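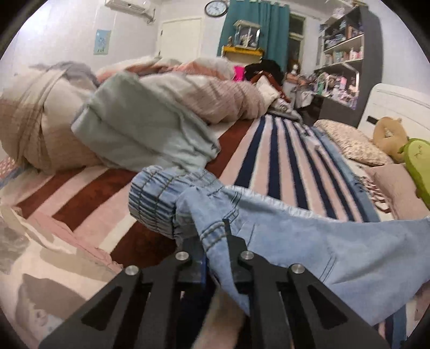

Every December some app tells me I need a "capsule wardrobe," and this year's is called Drurkamar. It wants me to lay out everything I own on the bed and keep 33 pieces. Fine. I got as far as one pile. The elastic part of this denim thing is gathered into tight folds with brown stitching all over it, and Drurkamar says I should be able to fold it into a flat rectangle. I would like to see them try.

The flat rectangle is the whole religion with these people. Jeans with no stretch, sure. Anything with a frayed ruffled edge or a bunched-up waist goes back to being a lump the second you let go of it.

Also, who has an empty bed? The instructions start with "clear your bed." Clear it to where? I have quilts. The quilts live on the bed. It's a bed.

Step two is a question: "Did you wear this in the last season?" It's winter. Half of what I own is light blue or pale green cotton. By that logic I throw out my summer clothes every December and buy them again in May. Great news for whoever sells summer clothes.

Which brings me to the "partner offers." Finish your first pile and you get 5 percent off storage bins from Clerklow. The bins are 49 dollars each. So I'm supposed to own less stuff and then buy boxes for it?

I read the reviews before I started. 206 of them, and almost all the five-star ones say "can't wait to get started!" Show me one from somebody a year in – with the closet door open.

I'll give them one thing. Sorting by fabric before sorting by type does make sense to me. Denim with denim, soft stuff with soft stuff. My grandmother did it that way and didn't charge a monthly fee.

Current count: keeping the denim, keeping the green one, undecided on the app. The trial runs out tonight at midnight and I've already set an alarm to cancel.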